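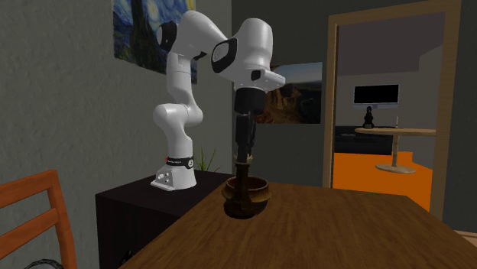

Ye-ji Sung wanted to know whether any of the Lasus results would hold up off the simulator, and the question comes up often enough that it now goes first.

Do the simulated results carry over to a real arm?
Partly. We ran the final policy on a physical arm at our Emden Street lab, on 2 of the tasks only. The ranking of the methods stayed the same. The success rates dropped for all of them, and most of the loss came from contact: objects shifting in the grip, or bowls sliding when a tool touched the side. We don't claim that a policy trained only in simulation is ready to use.

What is Lasus?
Lasus is a method for training manipulation policies on long, thin objects held from above. The policy predicts where the free end of the object is, along with the next arm motion. Most baselines track the gripper alone, which works well for blocks and mugs and poorly for anything with a far end that matters.

Why a stick and a bowl?
It's a small task that still goes wrong in useful ways. The arm has to hold a slender object upright and place its lower end inside a bowl. Once the end is below the rim, the camera may lose sight of it, so the policy has to work from its own estimate.

Why are there paintings, a plant and a second room in the background?
Earlier versions used a bare grey room and the policies learned to depend on it. We now train in furnished rooms and change the layout, wall colours and lighting between episodes. The table, arm and bowl keep their physical properties when the room changes.

How much data was used?
The released set has 317 demonstrations across 4 tasks. All were collected in simulation by teleoperation. Failed attempts are kept in a separate folder and were not used for training, although you are welcome to try.

How is success measured?
An episode counts as a success if the lower end of the object is inside the bowl and the bowl is still upright when time runs out. Touching the rim is allowed. Dropping the object into the bowl is scored separately – it was a common shortcut in early runs and we didn't want it mixed in with controlled placement.

What is Koo?
Koo is the scene generator. It can be used without Lasus and has its own licence. If you only want the rooms and furniture, download Koo and skip the rest.

Can I use a different gripper?
Yes, but you will need to retrain. The tip estimate is tied to finger length and grip height. Adness, our retargeting script, converts the existing demonstrations for other parallel grippers. Check the output by eye before training on it.

How long does training take?
Just over 13 hours on one workstation graphics card with the default settings. Rendering is the slow part. Lowering the camera resolution helps, at some cost to the tip estimate.

Will there be another release?
A second set with flexible tools is planned for July. Questions and bug reports can go to the project tracker in the meantime.

Last updated May 16, 2026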